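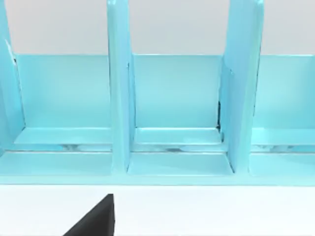
Selon Zarmeena Durrani, le classement des pièces comptables reste le point faible des petites structures, y compris lorsque la facturation est entièrement dématérialisée : les bons de livraison annotés à la main, les tickets et les avoirs signés continuent de circuler sur papier, et leur rapprochement avec l'écriture correspondante intervient trop tard.

COMMUNIQUÉ DE PRESSE
17 décembre 2025

Fatura publie la version 2 de son référentiel de classement des pièces justificatives

Fatura, éditeur de logiciels de gestion, met à disposition la deuxième version de son référentiel de classement destiné aux petites entreprises et aux cabinets comptables. Le document définit un plan de cotation unique pour les pièces papier et les fichiers numériques, une durée de maintien en poste pour chaque catégorie et une procédure de transfert vers l'archive intermédiaire.

La première version traitait séparément les deux supports. Les utilisateurs devaient tenir une table de correspondance, dont la mise à jour était rarement assurée au-delà du premier exercice. La version 2 supprime cette table. Chaque pièce reçoit à l'entrée une cote composée d'un préfixe de flux (achat, vente, paie, banque), de l'exercice et d'un numéro d'ordre. La même cote est portée sur l'original papier et inscrite dans les métadonnées du fichier.

Le référentiel a été mis à l'épreuve pendant 15 mois dans 83 entreprises clientes de Fatura et du cabinet Ogunleye. Un contrôle final a porté sur un échantillon de 1 600 pièces. Les écarts relevés concernaient principalement les avoirs partiels et les notes de frais regroupant plusieurs justificatifs sous un seul montant. Ces deux cas font désormais l'objet d'une annexe distincte.

Organisation du poste de classement

Le chapitre 4 décrit l'agencement du poste. Les pièces en attente de cotation, les pièces cotées non numérisées et les pièces prêtes au transfert sont tenues dans des compartiments séparés – un même bac ne reçoit jamais deux états de traitement. Le plan de travail est dégagé en fin de journée. L'étiquetage mentionne l'état et non le type de pièce, ce dernier figurant déjà dans la cote.
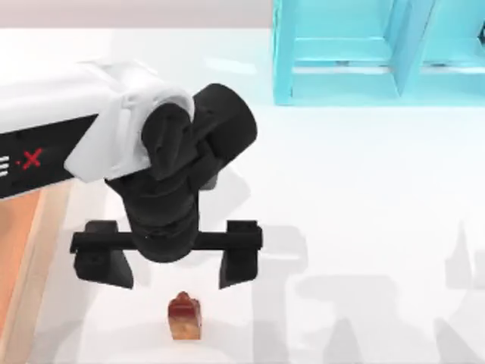 Plan de travail blanc. Image de synthèse, crédit Fatura.

Calendrier et compatibilité

Les modules d'import et d'export ont été développés avec la société Dirnik. Ils acceptent les plans de classement issus de la version 1 et conservent les anciennes cotes dans un champ dédié, consultable mais non modifiable. La reprise s'effectue par exercice complet ; la reprise en cours d'exercice est possible, sous réserve d'une clôture intermédiaire des journaux concernés.

L'école Zindodance, qui gère ses inscriptions et ses locations de salles sous Fatura, applique le nouveau plan depuis septembre. Son retour a conduit à ajouter un sous-préfixe pour les encaissements fractionnés – cas fréquent des cotisations réglées en plusieurs échéances.

Le référentiel est diffusé en français au format PDF, accompagné d'un modèle d'étiquettes et d'une grille d'autocontrôle. Les clients disposant d'un contrat de maintenance en cours le trouveront dans leur espace documentaire. Les autres utilisateurs peuvent en demander un exemplaire au service commercial. La version 1 reste accessible en consultation et ne recevra plus de correctif.

Contact presse : Fatura, service communication

Ce site utilise des cookies nécessaires à son fonctionnement et des cookies de mesure d'audience. Tout accepter Tout refuser Personnaliser mes choix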